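Re: [grippers-at-home] How many goes per task before you move on?
List: grippers-at-home
Saturday, late morning

On Thursday's thread, Wirley bench wrote:

> We're at the stage of collecting hand-held demonstrations for small
> table-top jobs (picking up, putting in, moving across) and we keep
> arguing over when to stop. One half of us says do one task until you're
> sick of it, the other half says change the objects every few minutes.
> Also, does anyone bother tidying the table between goes? And do you keep
> the fluffed ones? Any numbers welcome, even rough ones.

Hello all,

I've been meaning to answer this since it came in, and then we had a long day of recording and I came home too cross-eyed to type. So, for what it's worth, our way of doing it on the Rulla job, which is two-handed work with a gripper in each hand, little things going into and out of bigger things.

We do 80 goes per task. I'd love to say there was science behind that but it was what we could get through in a morning without anybody's wrists complaining, and it stuck. The first lot we recorded was one long run of the same move, same start point, same everything, and the policy that came out of it was lovely as long as you put the object exactly where we'd always put it. Shift it a hand's width and it went and pinched the air, very confidently! So now we break the 80 up. We change the layout every 12 goes or thereabouts, and by layout I mean where things start, which way round they face, and which hand goes first. That last one made more difference than I expected.

The objects we swap less often. Small fiddly bits are the real trouble, anything with a bit of wire or string on it especially, as it never lands the same way twice (good for variety, bad for your temper). I'd put those in early in the session while people are fresh. Bowls and the like can wait until after lunch, though do watch the ones with an uneven rim, as the fingers want a different approach depending on which side you come from and you need to record more than one side or it will only ever learn the one.

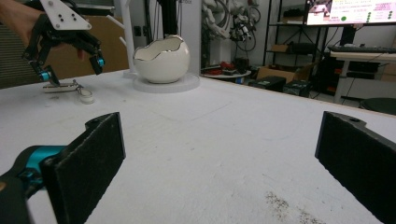
Gakent replied to me off-list when I said some of this last month, and was happy for me to pass it on: they'd gone the other way entirely, nine goes per layout and then everything off the table and back on again by a different person, and they thought the different person mattered more than the different layout. Each of us has habits, was the argument. One comes in low from the left every time, another hovers, and a model fed on one pair of hands picks up the hovering along with everything else.

I think that's right, and we've started swapping over partway through a task. It slows you down. You lose the rhythm, and there's always a bit of faff with the grip because our hands aren't the same size. But the recordings do look more varied when I scrub through them in the evening, and I've stopped being able to guess who did which, so I'm taking that as a good sign.

On tidying: we don't, much. A few specks and smudges on a white top have never hurt us and I rather like having them in there, seeing as the robot will be living with real tables. Same with the background. We used to push everything out of the way before starting and now we leave it be. What I would do is make sure nobody walks off with an object halfway through a set, which has cost us more time than dirt ever did.

Fluffed ones, yes, keep them, but label them there and then. We had 13 from one afternoon that were marked "check later" and of course later I couldn't tell whether the finger had slipped or whether whoever it was had changed their mind. If you drop something and pick it up again cleanly, we count that as a good go and leave the drop in. If you drop it and swear and reach in with your bare hand, bin it.

Speed is the other thing, and Wirley didn't ask but I'm going to say it anyway. Everyone speeds up. By the back end of a session we're moving at nearly twice the pace we began with and the fast ones are sloppy about closing the fingers fully before lifting. I've got us pausing for a beat with the fingers shut. Feels silly, looks silly, but the grasp shows up much more clearly in the data.

One question back, for anybody. When you're doing two hands and one of them is only waiting, do you hold it still or let it drift? We've been letting it drift and I'm beginning to wonder if we're teaching the idle arm to fidget. Kaplan had something on this in the spring thread, I think, but the archive search won't find it for me, so if someone has the link please send it along.

We're recording again on Monday so I can try things out if there are any suggestions before then.

Cheers,
Rulla bench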